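Good news from the reading room: the Munshi notebooks are finally going to print

I've been sitting on this one since November and I can finally share it! The Munshi notebooks, which regular readers will know I've been going on about for years, are coming out as a proper book. Zuno Press has taken them on, and the contract is signed. The working title is The Landari Homilies: Preaching, Prayer and Scripture in a Hill Parish, and if that sounds dry to you, please stick with me for a minute.

For anyone new, the Munshi notebooks are a set of 41 handwritten books of sermons, prayers and odd jottings kept by a line of parish preachers at Landari. They take their name from the family that stored them, in a tin trunk, until the trunk was handed over to the Kovley Library. Most of the text is in the local language, with Syriac phrases dropped in wherever the preacher felt the congregation ought to hear the real thing. Some of the pages are lovely. Some of them are shopping lists. I'm fond of both.

The book will have 122 of the homilies in full, with the original on the left page and an English translation on the right. That leaves out a lot (there are 335 in all, counting fragments), and the arguments over what to cut went on and on. I lost a few of those arguments. My favorite Lent sermon, the one on Jonah sulking under his plant, didn't make it into the first draft of the list, and I wrote a very long email. It's back in. I regret nothing.
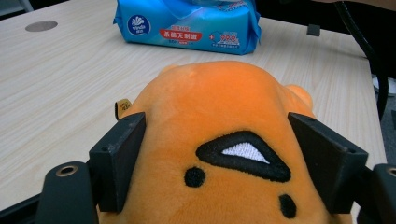
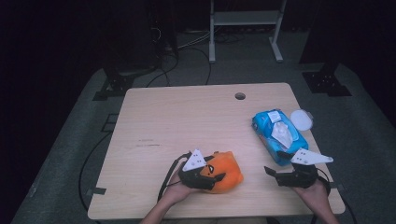

What I think people will enjoy most is how these preachers read the Bible. They weren't writing for scholars. They'd take one verse and worry at it for four or five pages, and then they'd stop and talk about the price of rice or a neighbor's wall, and then they'd swing back around to the verse and you'd realize the wall was the sermon. There's a run of homilies on the Book of Ruth that does this over and over, and I found myself reading it on the bus and missing my stop.

The introduction covers the history of the parish and has a long section on where the Syriac quotations come from. Quite a few don't match the standard printed text. My own guess is that the preachers were quoting from memory, from the liturgy they sang every week, but one of my fellow editors thinks there was an older lectionary in the church that has since gone missing. We couldn't agree, so both views are in the book, side by side, and you can make up your own mind.

There'll be a glossary too, plus an index of Bible passages, and a small section of color plates with pages from the notebooks. I pushed hard for the plate with the candle wax on it.

A few practical things, as I know I'll get asked. The hardback comes first and a paperback is supposed to follow, though I don't have a date for that and neither does Zuno. The first printing is small. Kovley Library is getting 100 copies to send out free to parishes and seminary libraries that ask for one, so if yours would like to be on the list, write to the library desk and say so. Please don't write to me, I'll only lose the message. The library will also keep the scans of all 41 notebooks open to readers, including the homilies that aren't in the book. You can look at those now if you book a seat in the reading room, and mornings are quieter.

We're planning a launch evening at Kovley as well. It'll start at 6:30 p.m. with a short prayer from the notebooks, then a couple of readings in both languages, then tea. The date depends on the printer, so keep an eye on the notice page. I've been asked to read and I've already picked the Jonah one, obviously.

If you have family from Landari and remember hearing any of these sermons preached, or have old service books tucked away in a cupboard, the library would love to know. Two of the hardest passages in the whole collection got sorted out when a reader recognized a line from a hymn that she'd sung as a girl. We'd been staring at it for months and had it down as a spelling mistake!

Proofs are due back to the press before the end of next month, and I still have the footnotes for Ruth to check, so I'd better get on with those.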